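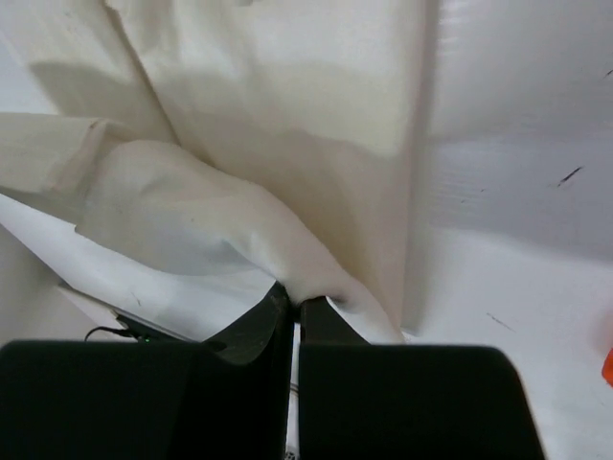
August 2024

Shrinkage test on the Haltar cotton, second wash. Cut squares at 200 mm, marked warp with a pencil tick in the corner. After the first hot wash the warp side measured 178 mm. No further change today, so I am calling it settled.

Weft is harder to read. The edges curl and I got a different number each time until I pinned the square flat. Will redo weft with basted edges.

The Rerura lining bled a little in the rinse. Washed it alone the second time and the water stayed clear.

To do: order more blotting paper, check the scale with the 1,000 g weight, ask Yip if the September roll is from the same dye lot. Iron is still dripping on the low setting.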